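Reading a Campus Road: Surfaces, Edges and Leftover Ground
Handout 6 — Landscape and Streets, first-year option
Last updated: March

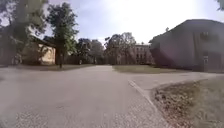

Fig. 1. Main carriageway with a branch to the right, kerb, lawn and buildings.

Welcome back! This week we get to the part of the course I look forward to most, the ground itself. We've spent five sessions on maps and plans, and now I want you looking down at your feet. Roads and paths are easy to walk over without a thought, and there is so much in them once you start.

Keep Fig. 1 beside you as you read. We'll use it for the warm-up and again for the sketching task, and the same habits of looking will carry you through the Astholm walk.

1. Surfaces

The word 'tarmac' gets used for nearly everything grey that you can drive on. In this course we say asphalt for the mix of stone and bitumen, and we describe it by texture before we say anything else. Is it coarse or fine? Even in colour, or speckled? Speckling often comes from the stone in the mix, and lighter or darker patches can have all sorts of causes (wear, spills, repairs, dust), so write down the patch first and leave the cause with a question mark until you've been close enough to touch it.

Compare the two surfaces in Fig. 1. The main one is coarse and slightly speckled, while the branch looks smoother and a shade lighter. A change of surface at a junction is a lovely thing to find! It can mean two building dates, two budgets, or a designer who wanted drivers to feel they were leaving the main route. You can't choose between those from a picture. You can from the site file, if there is one, and we'll practise that in the second hour using the Hinonitz drawings.

Terms to know:
Carriageway — the part of a road meant for vehicles.
Wearing course — the top layer, the one you see and walk on.
Branch — any paved route leaving the main one, whatever its width.
Taper — a gradual narrowing. Be careful here: a road always seems to narrow as it goes away from you, and a real taper has to be checked with a tape.

That last point catches people every year. In your notes use 'narrows in view' when you mean perspective and 'tapers on plan' when you have measured it. A wide apron of paving leading into a narrower road may give you both at once, which is where the tape earns its keep.

2. Edges

I could talk about kerbs for the whole two hours. A kerb holds the edge of the paving together, steers water, tells drivers where to stop being drivers, and gives the person mowing the grass something to mow up to. All that from one low strip.

When you meet a kerb on the walk, note its height, its line and its colour against the paving. Line matters most for us. A straight kerb is quick to lay and easy to read at a distance. At a junction it usually has to give way to a curve, and the radius of that curve affects how fast people turn. Generous curves invite speed; tight ones slow everybody down and get driven over by delivery vans.

The low grey kerb in Fig. 1 reads as a clean pale line running up towards the junction. Try covering it with your finger. The whole arrangement goes soft, and it becomes much harder to say where the road stops.

3. Leftover ground

Now my favourite. Wherever two routes meet at an angle, a bit of land is left between them or beside them. It tends to be an awkward shape, it's seldom anyone's priority, and it shows you how a place is looked after. Look at the lower right corner of Fig. 1: a rounded edge where the ground meets the branch, dry brown leaves, sparse grass, small bits of soil. Then look across to the lawn, flat and green. Same site, two quite different kinds of ground.

On the old Sutherland plot we'll see a corner of 9 square metres that has been redrawn on three successive plans and still has no agreed use. Bring your ideas. Bulbs, gravel, a bench, a single tree, nothing at all — any of these can be argued for, and I'd love to hear somebody make a strong case for nothing at all.

4. Buildings at the edge

We are not doing architecture this term, but a building changes the ground in front of it. Plain walls with few openings give a path very little company. Doors and windows pull people towards them and wear routes into the grass. In Fig. 1 the big boxy building has a sloping roofline and a visible side that looks largely windowless, with a lawn between it and the road. Ask yourself how that walk would feel with six windows facing you, and then with a row of front doors.

Also note what closes the view. A straight road needs something at its far end, and trees do the job beautifully.

5. Sketching task (20 minutes, in pairs)

Draw Fig. 1 as a plan, seen from overhead. Pencil only.
Start with the main road and the branch.
Add the kerb as a single line.
Hatch the lawn one way and the leafy ground another.
Put the large building in last, with dashed lines wherever you are guessing.

Your plans will disagree, and that's the fun of it. Swap with the next pair and mark the spots where theirs differs from yours.

6. Before next time

Choose a junction you pass often and fill in the survey sheet: surface, edge, leftover ground, what closes the view. One side of paper. The Flodotis reading is pages 218 onwards; stop at the section on drainage, we'll do that together with a bucket of water and some real kerbstones.

Stout shoes for Astholm, please, and a tape measure if you own one.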